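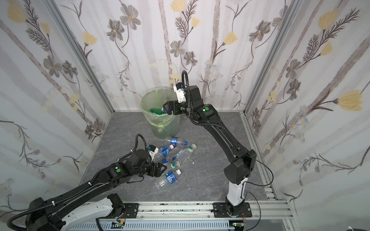 ## 물 사 먹는 집들, 페트병 어떻게 감당하세요?

**자유게시판 > 살림/생활** | 2026년 6월 29일

**보리차반컵**

여름 되니까 진짜 물 마시는 양이 무섭네요. 저희 집은 정수기 없이 생수 배달시켜 먹는데 요즘 베란다가 페트병 창고예요. 분리수거가 일주일에 한 번이라 그 사이에 쌓이는 걸 둘 데가 없어요.

지금까지는 Lurar 큰 봉투 하나에 다 때려 넣고 수거일 저녁에 내려가서 라벨 떼면서 버렸거든요. 근데 지난번에 분리수거장에서 쪼그리고 앉아 라벨 뜯다가 모기한테 다리를 다 내줬습니다ㅠㅠ 옆에서 기다리시는 분 눈치도 보이고요. 게다가 저는 탄산수도 먹어서 초록색 병이 섞이는데, 이건 투명 페트 쪽에 넣으면 안 되잖아요. 봉투 바닥에서 꼭 하나씩 튀어나와요.

그래서 고민이 이거예요.

- 그냥 정수기를 들인다 (남편은 이쪽)
- 병은 계속 사되 집에서 통을 나눠 둔다
- 끓여 먹는다 (한여름에 이걸 하시는 분 존경합니다)

다들 어떻게 하세요? 주방은 좁고 베란다는 세탁기 때문에 더 좁아요.

---

**현관앞택배산**

저랑 똑같네요ㅋㅋㅋ 저는 마시자마자 라벨 떼는 걸로 바꿨어요. 싱크대 옆에서 라벨 뜯고, 한 번 헹구고, 밟아서 뚜껑 닫고. 이러면 부피가 확 줄어서 봉투 하나로 일주일 버팁니다. 처음 보름은 귀찮은데 손에 익으면 양치랑 비슷해요.

그리고 무라벨로 갈아타세요! 저는 Dristus 무라벨 먹는데 라벨 뜯을 일이 없으니까 그것만으로도 살 것 같아요.

---

**보리차반컵**

@현관앞택배산 Dristus 물맛은 어때요? 저 예전에 다른 무라벨 시켰다가 남편이 물에서 비닐 맛 난다고 안 마셔서 제가 한 달 내내 혼자 먹었어요...

---

**현관앞택배산**

저는 차이를 모르겠어요. 근데 제가 원래 수돗물이랑 생수도 구분 못 하는 사람이라 참고만 하세요ㅋㅋ

---

**동치미국물도둑**

정수기 한 표요. 생수 먹을 때 저희 집도 병 때문에 매주 싸웠는데 Fikside 렌탈하고 싹 해결됐어요. 냉수 바로 나오고 얼음도 되고. 물 배달 기사님 계단 오르시는 거 볼 때마다 죄송했던 것도 없어졌고요.

렌탈료 아깝다는 분들 계신데 생수값이랑 봉투값이랑 본인 시간 더해 보세요. 저는 고민할 이유를 모르겠습니다.

---

**필터는언제갈지**

@동치미국물도둑 저는 반대요. 정수기 썼다가 해지한 사람입니다. 코크 안쪽에 물때 낀 거 한 번 보고 나면 못 마셔요. 방문 관리 오시면 뭐 하나요, 겉만 닦고 필터만 갈고 가시던데. 약정은 또 왜 그렇게 긴지. 중간에 이사하면서 이전 설치비 내고, 타공한 거 원상복구하고, 결국 위약금까지 냈어요.

원글님 전세면 싱크대 타공부터 집주인한테 물어보셔야 해요. 이거 안 물어보고 했다가 나갈 때 얼굴 붉힌 집 저만이 아닐걸요.

---

**동치미국물도둑**

요즘은 타공 안 하는 것도 많아요. 그리고 코크는 빼서 직접 씻으면 되죠. 컵도 안 씻으면 물때 끼는데 컵은 왜 쓰세요;;

---

**필터는언제갈지**

컵은 제 눈에 보이잖아요. 정수기 안쪽 관은 제가 못 보고요. 찜찜한 걸 돈 내고 들이기 싫다는 얘기예요. 쓰시는 분들 뭐라 하는 거 아닙니다.

---

**보리차반컵**

앗 두 분 싸우지 마세요ㅠㅠ 저희 전세 맞아요. 타공은 생각도 못 했네요. 남편한테 일단 보류라고 했습니다.

---

**볕드는세탁실**

저는 통 나누는 쪽이요. 길쭉한 통 2개 사서 하나는 투명, 하나는 색깔 있는 병이랑 다른 플라스틱. 이렇게만 해도 수거장에서 뒤적거릴 일이 없어요. 바닥 면적 적게 먹는 걸로 고르시고, 뚜껑은 없는 게 나아요. 뚜껑 있으면 식구들이 뚜껑 위에 올려놓고 갑니다. 진짜예요. 뚜껑 위에 병이 탑처럼 쌓여요.

속이 비치는 통이 은근히 좋아요. 얼마나 찼는지 지나가면서 보이니까 가득 차기 전에 누르게 되더라고요. 저는 동네 생활용품점에서 하나에 3000원 주고 샀는데 몇 년째 멀쩡해요.

비닐은 꼭 씌우세요. 헹궜다고 해도 병에서 물이 조금씩 나와서 바닥에 고여요. 여름엔 그 물에서 냄새 올라옵니다. 비닐 끝은 넉넉하게 바깥으로 접어 내려야 병 넣을 때 안 말려 들어가요.

---

**쌀뜨물수집가**

비닐 씌우는 거 저는 좀 그래요. 재활용한다면서 매주 비닐을 버리는 게 앞뒤가 안 맞는 느낌? 통을 그냥 물로 헹궈서 베란다에 엎어 두면 되는데요.

---

**볕드는세탁실**

@쌀뜨물수집가 매주 새로 안 갈아요ㅎㅎ 수거장 가서 병만 쏟고 비닐은 다시 가져와요. 찢어질 때까지 씁니다. 통 헹구는 게 맞긴 한데 저희 베란다는 배수구가 세탁기 뒤라 물 쓰기가 좀 그래서요.

---

**쌀뜨물수집가**

아 그럼 인정이요. 저는 매번 버리시는 줄 알고 괜히 한마디 했네요.

---

**계단두칸씩**

지나가다 궁금한데 뚜껑은 닫아서 버려요, 따로 버려요? 저희 단지는 안내문이 바뀌었는지 사람마다 말이 달라요.

---

**현관앞택배산**

저희는 찌그러뜨려서 뚜껑 닫아 버리라고 붙어 있어요. 뚜껑 밑에 남는 고리도 그냥 둬도 된다고요. 저 그 고리 가위로 자르다가 손 베인 적 있어서 안내문 보고 허탈했잖아요.

---

**필터는언제갈지**

단지마다 수거 업체가 달라서 관리사무소에 물어보는 게 제일 빨라요. 저희는 탄산수 초록병을 일반 플라스틱 칸에 넣으라고 하고요. 간장병처럼 기름기나 색 밴 것도 그쪽이요.

---

**오이지누름돌**

끓여 먹는 집 여기 있습니다ㅋㅋ 존경해 주세요. Bognár 주전자 큰 거 하나로 밤에 끓여 놓고 자요. 아침에 식어 있으면 유리병에 옮겨서 냉장고로. 보리차 티백은 끓고 나서 넣고 오래 두지 말고 건지세요, 오래 두면 떫어요.

단점은 솔직히 많아요. 여름에 주방 더워지고, 유리병 무겁고, 보리차는 금방 상해서 이틀 넘기면 저는 버려요. 그래도 베란다에 병 쌓이는 꼴은 안 봅니다. 저희는 4월에 생수 끊었는데 분리수거 날 들고 내려가는 봉투가 가벼워져서 애들이 서로 갔다 오겠대요.

---

**보리차반컵**

@오이지누름돌 제 닉네임이 보리차인데 정작 저는 안 끓이고 있네요... 부끄럽습니다. 주전자 몇 리터짜리 쓰세요? 저희는 둘이서 마시는데도 냉장고에 물통이 두 개는 있어야 할 것 같아서요.

---

**오이지누름돌**

바닥에 써 있던 게 지워져서 용량은 모르겠어요. 친정에서 들고 온 거라 박스도 없고요. 두 분이면 중간 크기면 충분할 거예요. 큰 건 가득 채우면 손목 나갑니다.

---

**동치미국물도둑**

주전자 설거지에 유리병 솔질까지 하느니 정수기가... 아닙니다. 조용히 할게요ㅋㅋㅋ

---

**계단두칸씩**

저는 수거 기계에 넣으러 다녀요. 투명 페트만 받는데 포인트가 쌓여요. 52포인트 모으고 귀찮아서 한참 안 가다가 요즘 산책 겸 다시 다닙니다. 1000포인트 되면 커피 사 마시려고 했는데 이 속도면 내년 여름이네요.

---

**쌀뜨물수집가**

그거 저희 동네는 갈 때마다 가득 찼다고 떠서 들고 갔던 거 도로 들고 온 적이 한두 번이 아니에요. 앱으로 확인하고 가도 그 사이에 누가 한 포대 넣고 가심. 땡볕에 병 봉투 덜그럭거리면서 돌아오는 기분 아세요? 전 포기했어요.

---

**계단두칸씩**

ㅋㅋㅋ 압니다. 저는 아침 일찍 가요. 낮에는 줄도 길고요.

---

**보리차반컵**

댓글 다 읽었어요, 감사합니다! 남편이랑 얘기해서 일단 통부터 나눠 보기로 했어요. 세탁기 옆 틈 재 봤더니 길쭉한 건 들어갈 것 같아요. 생수는 이번에 시킨 것만 마저 먹고 Dristus 무라벨로 한 묶음 시켜 보려고요. 비닐 맛 난다는 소리 또 나오면 그때는 주전자 사서 남편한테 끓이라고 할 거예요.

근데 탄산수는 못 끊겠어요. 초록병 말고 투명 병에 든 탄산수 드시는 분 계세요? 너무 달지 않고 탄산 센 걸로요.

---

**볕드는세탁실**

탄산수는 캔으로 드세요. 한 캔씩 따니까 김도 안 빠지고 발로 밟으면 납작해져요. 대신 밤에는 밟지 마세요, 아랫집에서 올라오십니다.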